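Can a Two-Armed Robot Tidy a Bedroom Yet?
Project report, Group 4
Shiyu Xia, Wenjie Hao, Manaia Rewi
Supervisor: Huiling Han
Monday, June 29, 2026

1. Background

Our project asked whether a robot with two arms can pick up litter from a bedroom floor and put it in a bin well enough to be useful. We chose this chore because it is short, it comes up every day, and most people would gladly hand it over. It also looks easy, which made us want to test it.

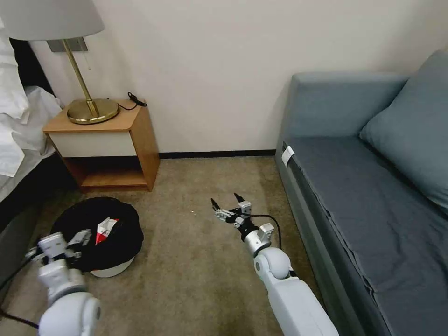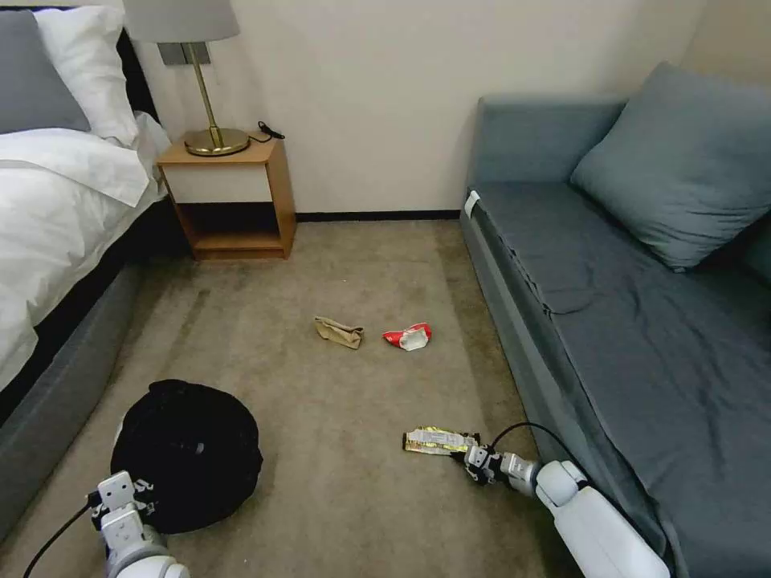 The bedroom used for the litter task, with the bed on the left and the sofa on the right.

2. The task

The robot has to find each piece of litter on the carpet, close a gripper on it, carry it to the bin and let go. We counted a trial as a success only if every wrapper ended up inside the bin and the bin was still upright. Pushing a wrapper under the bed counted as a failure, even if the floor looked clean afterward.

We ran 40 trials. In 30 of them the operator, Lingyun Hao, drove both arms by hand. The other ten were run by the control program, which we named Endness. The program was trained on 493 short recordings of single pickups made in May. We know this is a small set. Manaia's original plan called for 3,000, but the room was only free in the mornings and we ran out of time.

3. What we found

Driven by hand, the robot finished the task in most trials. It was slow. A person clears the same floor in the time it takes the arms to line up on the first wrapper. Lingyun got faster over the first few days and then stopped improving, and we think the limit by then was the arms and the view, since she already knew what she wanted to do.

Endness did worse. It was good at finding litter and fair at reaching for it. Most failures came in the last inch or so above the carpet. Thin wrappers give when they are touched, and a fingertip that comes down slightly off center slides the wrapper along the floor. The program then goes back to where the wrapper used to be.

Flat pieces were harder than crumpled ones. A crumpled wrapper has height, so the fingers have something to close on. With a flattened one, the fingers have to press into the carpet, and the arm sometimes stopped itself when it felt the push. We lowered the stopping limit once and put it back the next day after a joint got warm.

The bin caused trouble too. Soft fabric or plastic folds inward at the top, and a light wrapper can stay on a fold without dropping in. Our rules did not say what to do about this. We decided to count it as inside if it stayed put when the arms moved away — Wenjie disagreed and scored his trials both ways. The totals changed very little.

4. Could it be used in a real home?

Not yet, in our opinion. The arms can physically do the job, as the hand-driven trials show. The program can do parts of it. What is missing is the ability to notice a bad grasp and try something different. A person does this without thinking. Endness tried the same grasp again up to four times before we stopped it.

A hotel might be a better first customer than a family. The furniture is the same from room to room, and a slow machine matters less in an empty room between guests. We did not test this, and we have no cost figures.

5. Next steps

Record more pickups of flat items, with several failed attempts left in. Try softer fingertips. Write the bin rule down before the first trial. Shiyu will keep the recordings and score sheets until the fall group takes over, and the joint that got warm should be checked before anyone runs it again.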